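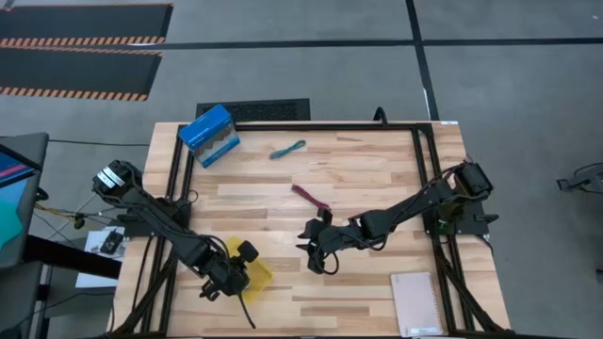
2023-08-18

I have been keeping loose cords on the workbench for most of this year, and the arrangement stopped working sometime in February. Cords that lie flat migrate under other things. Cords that are coiled too tightly hold the coil and won't lie straight when needed. This post covers what I changed, mostly so I can find it again.

## Bundling

I sort cord by color first and by length second. Color is faster to read from a standing position, and I rarely need an exact length. At the moment maroon and teal are the two out on the wood. The maroon one is done as a long, narrow bundle. The teal one is gathered at the middle, with a loop left at each end.

The gathered form is the better of the two for anything that will be picked up often. The loops give you something to hook with a finger, and the waist stays put without a knot. To make it:

1. Fold the cord back and forth over a 16 cm span.
2. Leave the last 400 mm free.
3. Wrap the free end around the middle, working in one direction only.
4. Tuck the end under the final wrap and pull until it seats.

The long bundle takes up less width, so it goes into a narrow box more easily. It also unrolls if you drop it. I still use it for anything over 900 mm.

## Containers

The translucent yellow tray is for whatever is in use that day. Translucent matters more than I expected, as I can check it from the side without lifting anything out. The blue box sits at the back corner and gets the rest. I tried a Katley divider insert in an earlier box and took it out after a week. The cells were sized for screws, and a bundled cord had to be forced in.

Kohei Matsuda suggested hanging everything from a Hirano peg strip. I have a 700 mm length of it and may try that for the long bundles. For short ones, walking to a wall is slower than reaching into a tray.

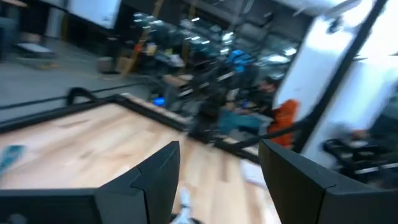

*3 min read*

## The surface

Small white parts are the weak point of a pale wooden top. Against blond grain they are hard to pick out, and anything teal reads immediately. I considered a dark mat from Wurnon, but a mat has an edge, and cord ends catch on it. For now white items go toward the middle of the bench and nothing gets set down against the black rail, where cable already runs.

The floor past the rail is a separate job. There is a long black cable across the concrete and a cardboard box standing by the yellow pole, with the shelving behind it carrying more bins than I want to sort in one evening. I plan to start with the box. Cords found in it get bundled the same way and added to the blue box until that is full, and after that I will need a second container, probably the shallow Trernix one if it is still sold.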